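The bullpen game is a scheduling problem

Kestville used 698 pitches over its last five home games, and the starter threw fewer than half of them. The club's supporters have taken this as evidence that the manager has lost faith in his rotation. I think the figure says more about the calendar than about faith, and that the league should look at the calendar before it looks at anything else.

A five-man rotation assumes a rest day at fairly even intervals. The present schedule does not supply one. Six-game series followed by an overnight coach journey leave the fifth starter either pitching on short rest or waiting eight days, and the clubs have settled on the third option, in which relievers cover the whole game in short spells. On paper the cost is low. An opener faces the top of the order once, a long man takes the middle innings, and the remainder is split according to handedness.

The difficulty appears two days later. A reliever who has thrown 25 pitches on Tuesday and warmed up without entering on Wednesday is listed as available on Thursday. The warm-up is not in the box score. Soon-im Heo, who kept the bullpen charts at Faltton for three seasons, recorded every throw made beyond the left-field fence as well as those made on the mound, and her totals for the relief staff ran well ahead of the official count. Her charts were kept by hand and cover one club. They are still the best record we have.

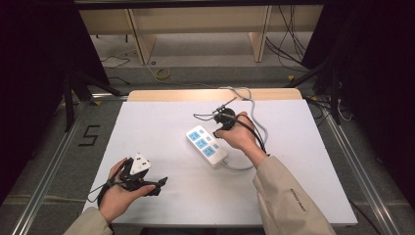

Grip is the part of fatigue that the present data handle worst. Velocity is measured on every pitch and tends to hold up until late in a tired pitcher's outing, while the hold on the ball changes earlier and is mostly judged by eye from the dugout. The distinctions are small ones. A left hand turned palm-up with the fingers curled round a black frame, as in the photograph, is cradling its load; the right hand, closed on the round black body of the other gripper, is doing a different job. A pitcher moves between similar kinds of hold when he goes from a change-up to a fastball, and a coach ninety feet away is expected to notice when the two begin to look alike.

Boketix, which supplies the league's scoring software, already has a field for warm-up throws. It is optional and most clubs leave it blank. I would make it compulsory from January, when the new operating rules take effect, and publish the totals alongside pitches thrown in the game. A club that objects to its rivals seeing the numbers can be given a delay of one series. 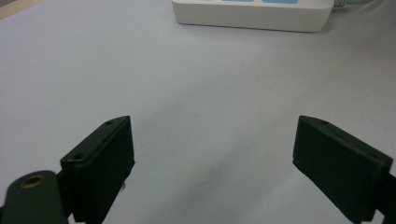

The usual objection is that a published count becomes a limit, and that managers will then manage to the limit. This has some force. Starters were treated in just that way once 100 pitches became a familiar number, and plenty of sound outings have ended at 98. But relievers at present have no number at all, and the choice is between a crude guide and none.

A second objection concerns cost. Someone has to stand in the bullpen and count, and the smaller grounds are short of staff. Kang Field drew 1,405 for its last midweek game and employs one scorer. I accept that she cannot watch both places. The bullpen catcher can, with a hand counter, and he is there already.

Neither measure removes the bullpen game, and I would not want it removed. Used once a fortnight it is a reasonable answer to a rain-affected week. Used every fifth day it is a substitute for a starter the club has decided not to develop, and the schedule should stop making that decision easy. Two fewer six-game series a season, replaced by shorter ones with a day between, would be enough to test the point.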